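To: premises-list
From: Mpho Mnguni, Facilities and Furnishings, Kindier
Date: 14 September 2025
Subject: Re: Office chairs and other seating in the shared room

Dear colleagues,

Thank you to those who responded to the notice on seating. The message from Petronella Engelbrecht of the Tevent office is quoted below, as it raises most of the points made by others. My reply follows the quotation and applies to all units that use the shared room.

Petronella Engelbrecht wrote:

> Dear Mpho,
>
> The notice states that all office chairs in the shared room will be
> inspected and tagged before the October move. I should be grateful
> for clarification on three matters.
>
> First, does the inspection cover only chairs on the asset register,
> or every chair found in the room? Several have been brought in from
> other floors over the years and carry no number.
>
> Second, our staff report that the headrests on the mesh chairs do
> not hold their height. One colleague has stopped using hers
> altogether. Is this a matter for repair, or are the headrests to be
> removed?
>
> Third, the notice does not mention the lighter chairs with padded
> seats. We use these for visitors and would not wish to lose them.
>
> I would also ask that the table with the checkered cloth be left
> where it is. It is used at lunch by people from both offices.
>
> With kind regards,
> Petronella Engelbrecht
> Tevent

I shall take these matters in turn.

1. Chairs covered by the inspection

The inspection covers every chair found in the room on the day, whether or not it is on the register. Chairs without a number will be given a temporary tag and entered under the room until a unit claims them. A unit wishing to claim a chair should write to me with the name of the person who normally uses it. Proof of purchase is not required.

Two types are affected. The first is the black office chair with a mesh back. The second is the white chair with a padded cream seat and slender metal legs, which falls under the visitor category and is dealt with in item 3. Members who are unsure which category applies to a chair at their own desk may compare it with those in the room.

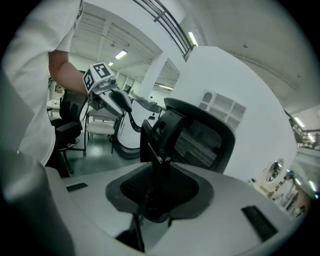
2. Headrests on the mesh chairs

The headrests are to be repaired where possible. They will not be removed as a general measure. Du Plessis, who hold the maintenance contract, have advised us that a headrest that sinks under light pressure usually needs its fastening tightened, and that this can be done on site. Staff are asked not to attempt the work themselves. Last year two brackets were cracked by overtightening, and the replacements took several weeks to arrive.

The amount set aside for chair repairs this year is 2000, of which 1697 remains after the work done in the spring. The quotation from Du Plessis for inspecting the chairs and refitting the headrests is 966. I am satisfied that this can be met without a further request to the units. Should any chair prove to be beyond repair, its replacement will be charged to the unit that has claimed it, in the usual way.

For the inspection itself, each user is asked to do the following in advance:

Remove coats, bags and cushions from the chair.

Return the seat to its lowest position.

Leave the headrest attached, even if it is loose. Du Plessis need to see the headrest and its support together. A headrest handed in separately cannot be matched to its chair with any certainty, and we have a small box of such parts already.

Write down any fault on the form at the reception desk. Please be specific. "Leans to the right when raised" is helpful; "broken" is less so.
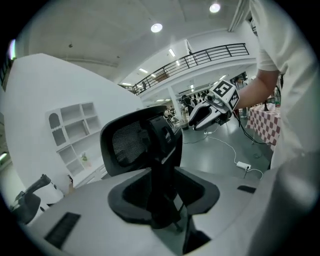

A chair that has been inspected will carry a green tag on the underside of the seat. A yellow tag means that a part is on order and that the chair may be used in the meantime. A red tag means that it is not to be used, and I would ask that such tags be left in place until the chair has been collected.

3. Visitor chairs

The padded chairs will remain in the room. They will be checked for loose legs and worn seat covers, but they will not be reassigned. Hevurent, who are handling the October move, have been told that they are not to be loaded with the office chairs. I have asked for this to be put in writing and will circulate their confirmation when it reaches me.

I would take this opportunity to remind members that the visitor chairs are intended for short meetings. They have no height adjustment and should not be used as a desk chair for a full working day. Anyone who is without a proper chair should contact me, and one will be found.

4. The table and the shelves

The table with the red-and-white checkered cloth will stay in its present position, as Ms. Engelbrecht requests. The cloth is to be taken off and washed before the move, and I would be obliged if someone from either office would let me know that they are willing to do so.

The built-in shelving will likewise be left as it is. Plants may remain on the shelves, but their owners should arrange for watering during the move – Hevurent will not do this, and neither will the cleaning staff. Loose papers and personal items should be taken down or labeled.

5. Floor and cables

The polished floor marks easily, and chairs should be rolled or lifted, not dragged. Power strips and cables lying on the floor should be unplugged and coiled by their users before the chairs are moved, as casters running over a cable can damage both. This applies to all units.

Further questions may be sent to the list, so that all members have the benefit of the answer. Claims for untagged chairs should be sent to me directly.

Yours sincerely,

Mpho Mnguni
Facilities and Furnishings
Kindier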